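# Pillay pantry log

I keep the numbers for the Pillay food pantry, and this folder is my attempt to put them somewhere other than my own laptop. It covers who came in (as households, never as people), what went out the door, and which weeks we ran short. If you've ever asked me for "the spreadsheet" - hi, it lives here now!

The pantry serves Pillay and the two streets of Notmont on our side of the creek. Notmont has its own pantry, and their numbers aren't in here, so please don't add ours to theirs and call it a town total. A lot of families use both.

## What's in the folder

- `visits.csv` - one row per household visit
- `items.csv` - what was handed out, by category
- `donations.csv` - food and cash coming in, with the donor names stripped
- `vouchers.csv` - the holiday grocery vouchers, December only
- `notes.md` - my running notes, messy, sorry

There are 3,000 rows in `visits.csv`. I stopped there for this version so I could check them all properly, and the newer visits will go in the next one.

## Columns you'll trip over

`household_size` is whatever people told us at the desk. We don't ask for proof and I hope we never do. If someone says five one month and six the next, both numbers stay as they are (babies happen, cousins move in).

`pickup` is either `desk` or `van`. The van is the Clillura run, which started in March for folks who can't get up the hill. Anything before March says `desk` even if a neighbor picked up the bags, and I have no good way to fix that now.

`category` has 16 values. I know that's a lot! It used to be six, but "other" was eating half the table, so I split out baby food, pet food, toiletries and so on. The old rows were recoded by hand from the paper sheets, and where I couldn't read the handwriting I left the cell blank.

`weight_lb` comes off the old scale by the back door, which reads heavy when it's cold. I haven't corrected for it. Use it for comparing months if you like, but I wouldn't put it in a grant application without a footnote. 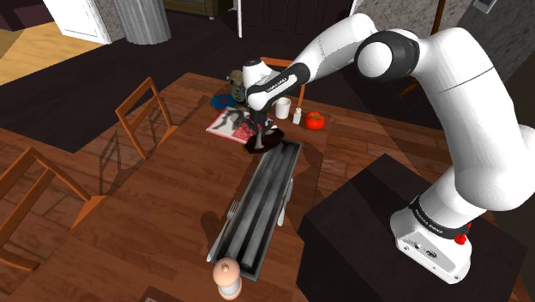 The vouchers file is the one people get most excited about, and it needs the most care. We had 30 vouchers last December, all paid for out of the Vultier fund, and they went to households with kids under school age first. The `reason` column was free text at the desk and some of it was pretty personal, so I've dropped it completely. Please don't ask me for the original. It's on paper in a locked drawer and it's staying there.

## Privacy stuff

No names, no addresses, no phone numbers. Household IDs are shuffled with every release, so you can't match a family in version 2 with the same family in the first version. That makes long-term tracking harder and I'm fine with it.

If you spot a row that you think points to a real person, email me at the pantry address before doing anything else and I'll pull the file the same evening.

## Known problems

- July is thin. We lost a week of sheets when the roof leaked.
- Bread is undercounted everywhere, as people just take it from the rack.
- Cash donations show the date I banked them, so a big jump usually means I'd put off going to the bank.
- A few `van` rows have no weight at all.

## Using it

Go ahead and use it for anything that helps people get fed: school reports, council comments, your own pantry's planning. Say it came from the Pillay pantry log and mention the version number. Please don't sell it or use it to argue about which families "deserve" a bag.

Fixes are welcome. Send me the row number and what you think it should say, and I'll check it against the paper sheet next time I'm in. I'm usually there until 4 p.m., and the coffee is bad but there's plenty of it.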